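Open Day Walk-Round - Robot Tables, Skusby Hall
Checked by: Freya Pilkington, with Wael Helmy
Time: before doors, October

1. Walkways and mats
OK. Mat edges pressed down on the visitor side. Adelmo wants the queue to start by the coat rack and I agree.

2. Emergency stops
OK, all 4 pressed and reset. The one on the Nirkero table is stiff - please push it properly, with your palm!

3. Visitor line
Needs work. Tape has lifted near the door. Gaetano is redoing it.

4. Block-sorting table
OK. Board doesn't shift when I lean on it. Went over every block with a fingertip for sharp corners and found none. I could watch this one all morning (the stars are my favorites).
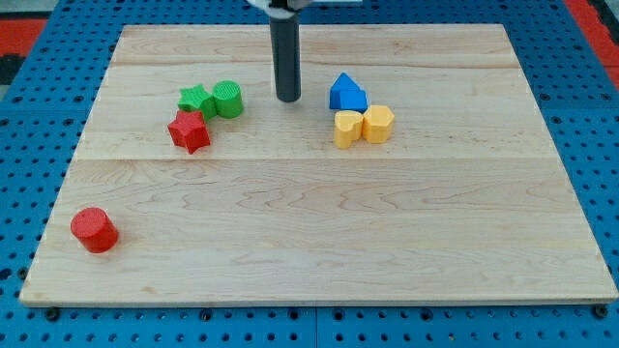
Arm speed is set to 30 percent for the whole day, please leave it there even if the kids beg. Blocks get handed out by the presenter only, and hands stay behind the line until the arm is parked.

5. Group size
18 per demo, 84 booked in total. Wonderful turnout for Tillska's first open day!

6. Cables and power
OK, except one loose cover behind the Orlandini stand. Wael has the screws.

7. First aid and exits
Kit is full. Side exit was blocked by folding chairs - moved, checked again, clear.

Still open: items 3 and 6. Spyros to sign off both before the first group comes in.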